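29 May 2023
Incombe workshop, bench notes

Degreaser trial, continued. Same question as before: does the Nseir powder shift baked-on residue from galvanised and plain steel at a lower dose than the liquid we buy from Dakisden. Bath made up to 14 g/L with tap water, held at 72 degrees. Coupons soaked for seven minutes, rinsed, hung to dry, weighed.

Coupons 1 to 4 (plain steel) came back within scale error of the clean weight. Coupon 5 still had a brown edge that wiped off with a rag. Coupon 6 didn't, and had to be scrubbed. I suspect it sat against the side of the basket and got no flow on that face. Repeat it with a spacer.

pH drifted down over the afternoon. Rawan Ghanem thinks the probe needs a new junction - the buffer check was slow to settle, so she may be right. Treat the last two readings as doubtful.

Mireille Qaisi asked whether scuffing matters, as most of the metalware that comes through from Arkodthorpe is well used and the coupons are not. Fair point. A scratched surface holds more soil and the coupon figures will flatter the product. For the next round, rough up half the set with 800 grit on one side only and mark the back with a scribe.

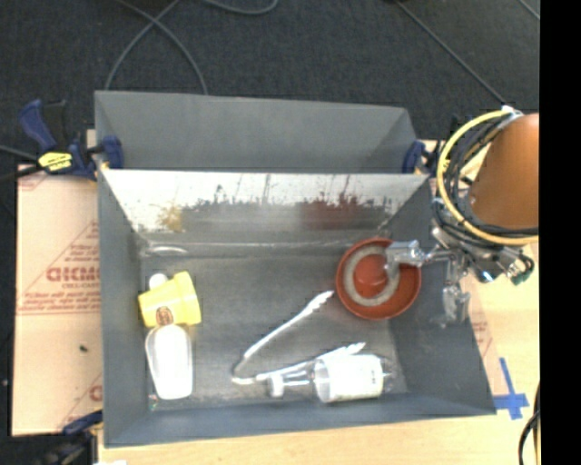

Grey metal bins. Dark smudging and a reddish-brown patch on the back wall of the front one.

Marks of this sort should be wiped with solvent first and graded after. If the colour lifts onto the cloth, log as soil. If it stays, log as staining and leave it out of the degreaser results. We mixed the two categories in the first sheet and it made the numbers useless.

Rinse water: conductivity still high after the second rinse. Either the tank is carrying over or the hose is. Drain and refill before the next run.

To do
- new probe junction, or borrow the Arkodthorpe meter
- spacer for basket
- redo coupon 6
- ask Dakisden for the current data sheet - ours is missing the page on zinc

Bath left covered, heater off at the wall.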